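仿真里的遥操作采集:腕部视角、夹爪映射和一些零碎记录

四月的大部分时间花在仿真遥操作上。上一篇写的是真机上手把手拖动示教,那套流程的问题在于操作者的手和前臂会频繁进入腕部相机视野,训练出来的策略对手的存在有依赖,手一撤走,抓取点就开始漂。后来改成远程操控,先在仿真里把链路跑通,再搬回真机。这一篇只记仿真部分。

链路分三段。输入端是一个六自由度手柄,驱动层用 Citine,负责把手柄位姿增量转成末端目标位姿;中间是逆运动学和限速;最后由仿真器执行,同时渲染腕部相机画面并落盘。任务定义和场景随机化放在 Komham 里,这是我自己维护的一个小仓库,结构比较乱,暂时没有公开的打算。

先说坐标系。手柄增量如果直接按基座坐标系解释,操作者看着腕部画面操作会非常别扭:画面里的“上”随末端偏航角变化,手往前推,画面里的物体可能往右下角走。偏航角小的时候人能自己补偿,超过三四十度之后基本靠试。改成末端坐标系后,平移方向与画面一致,但下压方向又会随俯仰角偏。最后采用混合方案:水平平移跟随末端偏航,竖直方向锁定为世界坐标系的 z 轴,俯仰和横滚另外用一个按键解锁。桌面和地面类任务里,绝大多数时间用不到这个按键。

切换坐标系时要重新取一次参考位姿,否则按下离合的瞬间目标位姿会跳变。Citine 的默认行为是沿用上一次松开时的参考值,这里改了一行,在离合上升沿重置。跳变不大的时候画面上看不出来,只在动作序列里留下一个尖峰,训练时损失曲线会莫名其妙地抖。

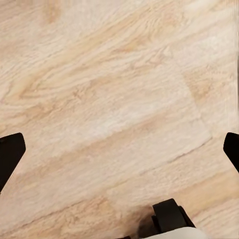

夹爪开合的映射改过两版。第一版是扳机二值触发,按下即闭合,松开即张开。采出来的动作分布集中在两个端点,策略学得快,但碰到薄物体时经常提前闭合,因为示教数据里没有“半开对准”这个阶段。第二版改成连续映射,扳机行程经过一个死区和一段三次曲线后对应指间距。死区取行程的前百分之八,小于这个值手指会随手部抖动轻微开合,画面里指尖边缘一直在动,看久了很累。

腕部相机的安装位姿比预想的敏感。视野取得太窄,夹爪全张开时指尖会完全出画,操作者失去对中参照;取得太宽,目标在画面里只占很小一块,下采样之后细节全没了。目前的取法是全张开时两侧指尖各保留一部分,靠近夹爪本体的结构允许占掉画面底边一小条。这一条像素几乎不随动作变化,对策略没有信息量,裁掉也可以,但裁剪之后操作者和策略看到的画面不一致,调试时容易误判,所以保留。

地面材质用的是浅色木纹。最早的场景是纯灰地面,遥操作时几乎没有深度感,末端下降过程中画面没有任何变化,操作者只能盯着数值读高度。换成带纹理的地面后,纹理的尺度变化可以当作高度线索,下降速度明显更好控制。代价是纹理贴图在近距离会发糊,而且板缝是一条很强的直线特征,如果不随机化纹理朝向,策略可能会拿板缝来定位。Komham 里现在每条轨迹开始时随机旋转并平移地面贴图,再从一组木纹、石材和织物材质里抽取。

限速和延迟。末端线速度上限设在 250 mm/s,接近地面时再乘一个系数。端到端延迟(手柄采样到画面刷新)实测 80 ms,近距离对准时能感觉到,但不需要刻意等待。之前有一版渲染和物理步进放在同一个线程里,延迟会随场景复杂度波动,这种波动比固定延迟难适应得多,操作者会形成“推一下、停一下”的习惯,数据里全是停顿。拆线程以后停顿少了很多,旧数据全部作废重采。

关于停顿,另外说一句处理方式。示教轨迹里不可避免有犹豫段,末端静止,夹爪不动,画面不变。直接训练的话,策略会学会在同样的位置停住,而且一旦停住观测就不再变化,于是一直停下去。目前的做法是离线过滤:末端位移和夹爪变化同时低于阈值的连续步,只保留前三步。闭合之后的等待要排除在外,否则策略会在夹紧之前就抬起。这个例外最初漏掉了,查了一整个下午。

数据格式沿用 Lammers 的目录约定,每条轨迹一个文件夹,图像、关节状态、末端位姿、夹爪指令分开存,时间戳统一用仿真时间。不要用墙钟时间。仿真器在负载高的时候跑不到实时,两种时间混用会让图像和动作错开几步,回放时肉眼很难发现,训练时则表现为抓取总是慢半拍。写盘放在独立进程,队列长度 200,满了就中止当前轨迹,不丢帧。丢帧的轨迹我宁可不要。

复位也值得写一下。每条轨迹结束后末端回到固定的预备位姿,叠加小范围扰动,夹爪全张开,物体重新采样后再生成。开始记录的时机放在操作者第一次按下离合,而不是复位完成时,这样开头不会混进一段等人反应的空白。

目前攒了 1,000 条轨迹,任务只有两类:单物体抓取和抓取后放到指定区域。用一个很普通的动作分块模型训了基线,单物体抓取基本可用,放置的误差偏大,主要出在松开夹爪的那一刻。连续映射下,示教者松扳机的速度差别很大,有的条目是慢慢张开,有的是一下弹开,同一个观测对应的动作方差太高。打算在指令侧加一个张开速率限制,把这部分差异压掉,已有的数据可以离线重算夹爪指令,再在仿真里回放一遍重新渲染。

真机那边等 Lindico 的力传感器转接件到货之后再动。仿真里的接触力读数我不太信任,指尖摩擦系数稍微一改,抓取成功率就跟着变,拿它来调力反馈没有意义。手柄端的震动提示先关掉了。

待办:张开速率限制;材质组里补几种深色地面,黑色手指在深色背景上的对比度需要单独测;离合重置那一行补个测试;回放脚本支持从中间步开始。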